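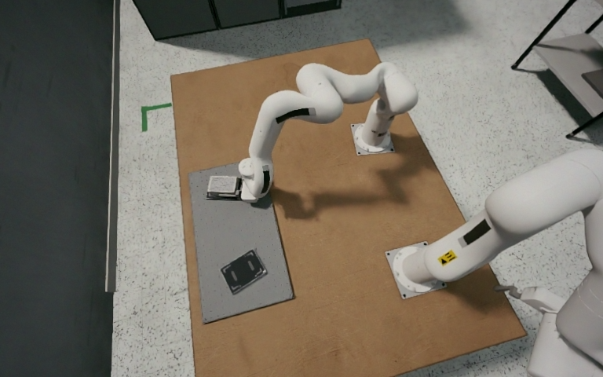 The Office of Weights at Laxdal opened to the public at 9 each morning, and it was the duty of the Deputy Keeper to confirm that the doors had been unlocked from the inside. Zanele Mabuza had performed this duty for 34 years. She recorded the result in a green ledger, in ink, under the heading Doors.

In February the Office received a letter from the municipality of Gotwood. It stated that the Gotwood pound, as used by the town's bakers, had been found to be lighter than the Laxdal pound, and it requested that the Laxdal pound be corrected.

Mr Kulkarni, the Keeper, read the letter twice and placed it in the tray for matters requiring thought.

"They cannot ask for that," said Miss Mabuza.

"They have asked for it," said Mr Kulkarni. "The form is in order." 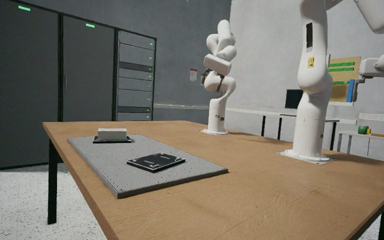 Part Two: The Inspection

An inspector was appointed. Her name was Rawan Khoury, and she arrived from Gotwood with one small case, in which the Gotwood pound lay wrapped in a baker's cloth. She was given tea and shown the regulations, of which there were 231.

The two weights were placed upon the scale in the presence of the Keeper. The Gotwood pan rose, as expected. Miss Khoury watched it for some time.

"My grandmother bought bread by this," she said. "She considered it a full pound."

Mr Kulkarni replied that the Office held no record of her grandmother's opinion. Miss Mabuza, who had been holding the ledger open at a clean page, asked whether one might be taken.

There was no regulation against it. The statement ran to 4 pages and was signed at dusk by all present. Miss Khoury wrapped her weight again in its cloth and caught the evening train.

Miss Mabuza returned the ledger to its shelf and went down to see to the doors.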